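Search products
All categories
Go

Evitard Two-Part Epoxy Barrier Coat

Evitard is a two-part epoxy coating for fiberglass, steel and aluminum hulls below the waterline. It goes on over bare or repaired gelcoat and under antifouling paint, and it slows the movement of water into the laminate. We stock it in gray and white so you can alternate colors between coats and see where you have been.

We have carried Evitard at our Clutthorpe store since we opened the paint counter, and it is the barrier coat our own yard uses on haul-outs. Both parts are sold together as a kit. We don't split kits.

Kit sizes

Quart kit, stock no. 423. Suits dinghies, rudders, keel repairs and small patches.
Gallon kit, stock no. 617. Suits most trailer boats and small cruisers.

For larger hulls, send us the length, beam and draft and we will work out the number of kits. Unopened kits can be returned within the season if the cans are clean and the lids have not been lifted.

Preparation

Blistered hulls need to be opened up, rinsed with fresh water and left to dry before any coating goes on. Drying can take weeks or months depending on the laminate and where the boat is stored. If you don't own a moisture meter, the hire desk has them by the day.

Sand sound gelcoat with 80 grit until the shine is gone. Wipe down with the Urkow solvent wash and clean rags, changing rags often. Bare aluminum should be abraded and coated the same day. Steel should be blasted to clean metal. Fill low spots with epoxy filler only — polyester filler is not suitable under this product.

Mixing and application

Stir each part on its own first, then combine at three parts base to one part hardener by volume. Let the mix stand for ten minutes before use. Pot life gets shorter in warm weather, so mix small batches in summer.

Apply with a short-nap solvent-resistant roller, or a brush around through-hulls and struts. Five coats is normal on fiberglass. The next coat can go on when the last one takes a light thumbprint but leaves nothing on the skin. If it has gone hard overnight, wash it, sand it and carry on.

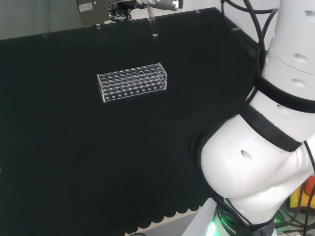 Put the first coat of antifouling on while the final barrier coat is still slightly tacky. If you miss that window, sand with 120 grit and apply a tie coat. Evitard works under all of the Arroyo bottom paints we sell, both hard and ablative. Ask before using it under silicone foul-release coatings.

Don't apply below 50°F or when rain or heavy dew is expected. Wear gloves, eye protection and an organic vapor respirator, and keep air moving if you are working under a cover. Data sheets are at the counter or can be emailed on request.

Shipping

Kits ship by ground only. Hardener is classed as hazardous — we can't send it by air or to a PO box. Pickup from Clutthorpe is free, and orders placed before noon are normally ready the same day. The spring rush starts in February, so order early if you need more than a few gallons.

Page updated 4/5/19

Share 12
Comments (3)

Related items
Urkow Solvent Wash, quart and gallon
Arroyo Hard Bottom Paint
Arroyo Ablative Bottom Paint
Epoxy fairing filler, two-part
Short-nap roller covers, pack of six
Moisture meter, daily hire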